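Tabletop enclosure

A tabletop enclosure, also called a bench box, is a small box with clear sides that stands on a table and holds small items where they can be seen from outside. It is used in workshops, classrooms and hobby rooms for sorting, display and handwork. Most are made of acrylic sheet, often combined with one or more solid panels. 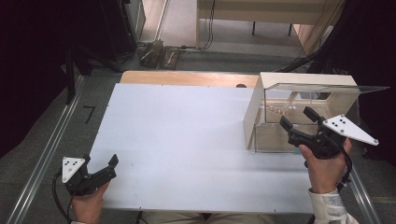 Construction varies with the maker and the intended contents. The clear parts are usually cut from flat sheet and joined with solvent cement or small screws. A solid panel may be set at an angle to one side, and the lid may extend beyond the table, as in the box shown, where beige beads or pellets lie in a short row inside. Wooden floor panels are common in older boxes and can be sanded when marked. The Buritley pattern, drawn up by Anneliese Kuhlmann, has a floor that lifts out for cleaning.

Table surface

An enclosure is normally placed on a flat, pale surface, against which dropped pieces are easy to find. Many users lay a separate white board over an existing table. Boards are wiped with a damp cloth, and glossy finishes are generally avoided under strong lamps. Bretov sold a matching board under catalog number 489.

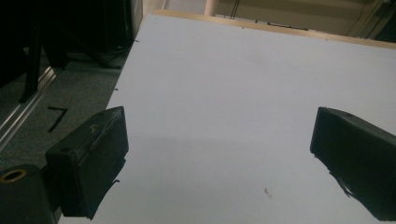

White tabletop with a matte surface; a light-wood strip runs along the far edge.

Production

The Talukder workshop made 3,000 enclosures in 4 sizes. A later model, the Pistis, was designed by Esther Odera and Imke Hagedorn and had a production run of 2,000. It was sold flat, with the panels assembled by the buyer.
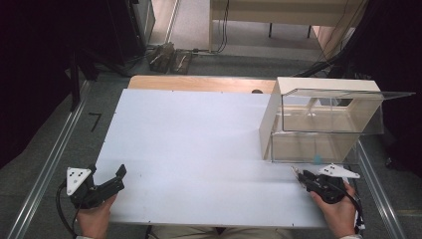 Enclosure with a slanted cream panel and clear acrylic, holding a small light-blue object.

Care

Acrylic scratches more easily than glass. Dust is rinsed off before wiping, and ammonia cleaners are not used because they can cloud the sheet or cause fine cracks.

See also: Display case; Sorting tray; Acrylic sheet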